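Siqueira Technical College Students to Present Kitchen Robot Project in July

BULLUNUM, 22 June 2025 – Siqueira Technical College announced today that its Robotics Club has been chosen to take part in the Masus Student Automation Challenge, to be held in July at the Flusier Exhibition Hall. The club will compete against 10 other teams in the food handling category.

The category asks students to program a robot arm to move soft foods from a cooking vessel to a serving plate without crushing or dropping them. The club selected steamed buns for its entry. Teams are judged on the condition of the food, the placement of each item and the quality of their written report.

The 17 members of the club come from the college's electronics, computing and culinary programs. Work on the entry is carried out in the teaching laboratory and counts toward the college's certificate in applied automation. 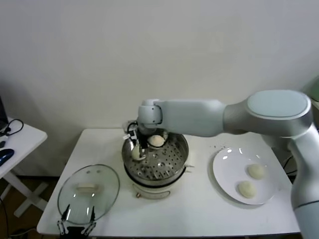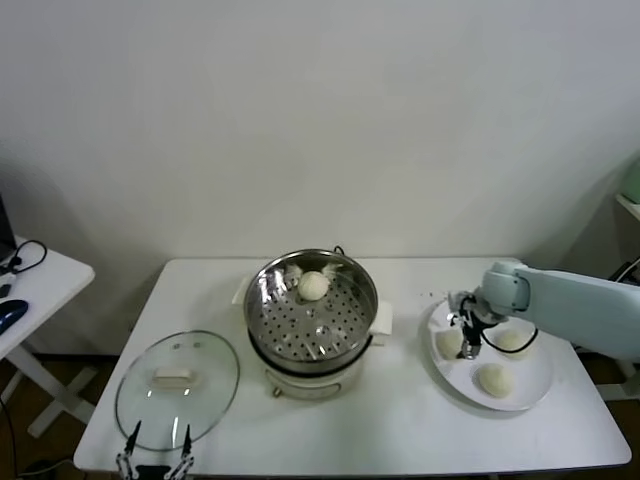

Robot arm, steamer and plated buns in the Siqueira Technical College Robotics Club's project work.

The college has awarded the club a grant of $500 for ingredients and replacement gripper parts. Travel to Flusier will be paid for by the Department of Engineering.

The club will hold an open practice session on the Bullunum campus before the event. Admission is free, and children under 11 must be accompanied by an adult. Members of the press who wish to attend are asked to contact the college's Office of Public Information.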